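Laundry Habits in Shared Housing: Final Report
Janelle Belmonte and Mervin Cormier
Submitted Feb 16, 2018

3. Method

We wanted to know why clean laundry in the Lemieux residence takes so long to become laundry anybody wears. Our survey went to 100 residents, and 359 separate loads were logged on the sheet taped up by the door. Five of those entries were drawings. We left them out of the totals, with some regret.

The second part was a trial with a single item that people admit to putting off. In the survey, stuffed animals beat even bath mats. Mervin owned a suitable bear and was willing to part with it for the length of the course.
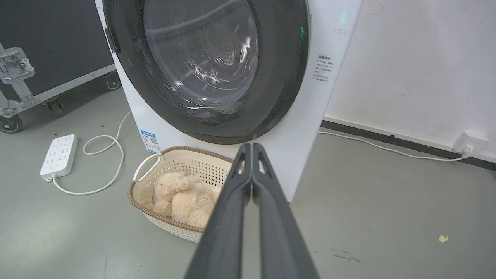 Figure 2. The test item in its basket in front of the washer.

The washer is a front loader with a round glass door, so residents can watch their belongings go around, and up to 11 of them told us they do. A basket placed right in front of the machine was our one change to the room. Before that, items waited on the floor, on top of the machine, or in the Aritz stairwell, where Janelle once found a duvet with a note on it saying "Soon."

4. What we noticed

People treat a basket as a finished step. Once something is in it, the job feels half done, and the half that involves detergent can wait until June.

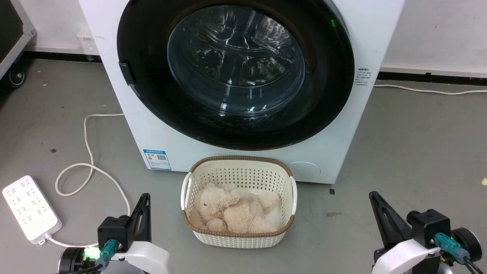

The bear was no exception. It fills most of the basket, so nobody could claim they hadn't seen it, and residents still stepped past on their way to the vending machine. One asked if it was taken.

We had planned to compare our basket with a lidded one, but the order got lost between the Bevitz and Fedach buildings – we suspect it is being used for recycling. A repeat of the trial should include it, and should give the log sheet a column for when a load leaves the room. Ours only had one for when it arrived.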